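집 보러 다닌 얘기, 드디어 씀

2020년 11월 15일

미루고 미루다 이제야 쓴다. 4월부터 찾기 시작했으니까 꽤 됐네. 메모는 폰에 다 있는데 정리할 시간이 없어서. 오늘도 밥 먹기 전까지만 쓰고 끊을 예정. 오타는 그냥 봐주세요.

동네 이름은 블라초우(Vlachou). 시내에서 버스로 한 번에 가고, 언덕 아래쪽에 강 있고, 강 따라 산책로. 처음엔 후보에도 없었다. 원래 보던 데는 노르콘(Norkon) 단지 쪽이었는데 거긴 새 건물이라 깨끗하긴 해도 저녁 여섯시만 되면 길에 사람이 없음. 가게도 편의점 하나. 두 번 가보고 접었다.

블라초우는 반대로 오래된 동네. 길이 좁고 주차가 지옥이다. 대신 큰길에 빵집, 철물점, 약국, 국숫집 다 붙어 있고 가로수가 진짜 크다. 봄에 갔을 때 그 길에 반해서 그날 바로 부동산에 전화함. 성급했지 뭐.

중개는 스타브로스 스파히치 씨. 사무실 이름이 레스트로우(Restlow)인데 간판이 너무 작아서 앞을 두 번 지나쳤다. 말이 느리고 집 단점부터 얘기하는 스타일. 첫 집 들어가기도 전에 "여긴 겨울에 북쪽 방 못 써요" 하시길래 그럼 왜 보여주시냐고ㅋㅋ 그래도 그 뒤로는 믿고 다녔음.

본 집은 총 7채. 다 쓰면 길어지니까 기억나는 것만. 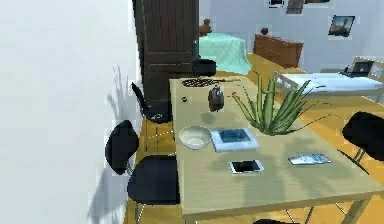 첫째 집. 역에서 가깝고 햇빛 좋음. 문제는 위층 공사. 내년까지 한다고 해서 탈락. 재택하는 날이 많은데 드릴 소리는 무리다.

셋째 집은 강가. 전망 최고, 가격도 의외로 괜찮았는데 관리비가 이상하게 높았다. 물어보니 엘리베이터 교체 때문에 몇 년은 계속 그렇다고. 같이 간 남편은 여기가 제일 좋았다고 아직도 그런다. 나는 습기가 걱정됐고. 옆집 할머니가 장마 때 신발장 열어보라고 하심. 그 말에 마음 접음.

다섯째는 언덕 꼭대기. 575번 버스 종점에서도 계단을 한참 올라간다. 세어봤다, 104개. 장 봐서 올라갈 생각 하니까 웃음만 나옴. 공기는 좋더라. 고양이도 많고. 근데 택배 기사님한테 너무 미안할것 같아서 패스.

일곱째가 지금 계약한 집이다. 큰길에서 골목 하나 들어간 2층. 방 두 개에 작은 베란다. 부엌이 좁다. 많이 좁다. 냉장고 문이 끝까지 안 열리는 구조라 지금 쓰는 냉장고는 동생 주기로 함. 그거 말고는 다 마음에 든다. 조용하고, 창문 열면 빵집 냄새 올라오고, 도서관까지 걸어서 금방.

집주인은 세나드 라자레비치 씨. 아래층에 사신다. 계약하는 날 도장 찍고 나서 동네 얘기를 한 시간 넘게 해주셨는데 이게 제일 알찼다. 까먹기 전에 적어둠.

쓰레기는 밤에만 내놓기. 낮에 내놓으면 까마귀가 다 뜯는다.
철물점은 현금 내면 조금 깎아줌.
큰길 주차 자리 노리지 말고 도서관 뒤 공영주차장 월정기로 끊을 것. 대기 있음.
강변 산책로는 비 온 다음날 다리 밑 구간 막힘.
시장은 오전. 오후엔 생선 없다.
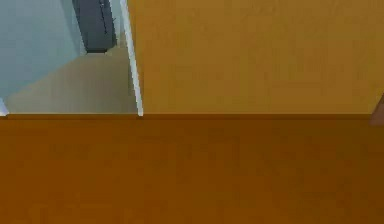

황토색 벽과 흰 테두리의 트인 공간.

돈 얘기도 궁금해하는 분 있어서 조금만. 보증금은 예산 안에 들어왔고 월세가 살짝 넘었다. 대신 출퇴근 교통비가 줄어서 따져보면 비슷하다. 이사는 스타튜라드(Staturard)라는 데로 예약. 견적 세 군데 받았는데 여기만 골목 폭을 먼저 물어봤다. 큰 차 못 들어온다니까 작은 차 두 대로 나눠 오겠다고. 다른 두 군데는 와서 보고 추가요금 어쩌고 하길래 끊음.

집 고르면서 후회되는 거 하나. 밤에 안 가본 거. 계약하고 나서야 밤에 가봤는데 다행히 골목에 가로등이 있었다. 없었으면 어쩔뻔. 집 보러 다니시는 분들 꼭 밤에 한 번, 비 오는 날 한 번 가세요. 그리고 수도 틀어보기. 샤워기랑 싱크대 동시에. 여섯째 집은 그거 하다가 물줄기가 실처럼 가늘어지는거 보고 나옴.

전에 댓글로 애들 키우기 어떠냐고 물어보신 분, 우리는 애가 없어서 정확히는 모르겠는데 초등학교가 언덕 중간에 있고 하교 시간에 건널목에 어른들이 서 계시는 건 봤어요. 놀이터는 강변 쪽이 크고 큰길 뒤쪽은 좀 낡음. 학원은 버스 타고 나가야 하는 듯. 소아과도 약국 건물에 있다고 들었는데 확인은 못했습니다.

이사까지 할 일 아직 산더미. 인터넷 이전 신청, 커튼 길이 재기, 책 버리기. 책은 세어보니 618권인데 절반은 줄여야 저 집에 들어간다. 중고로 팔 건 따로 목록 올릴게요. 밥 다 됐다고 부른다. 나머지는 이사하고 나서.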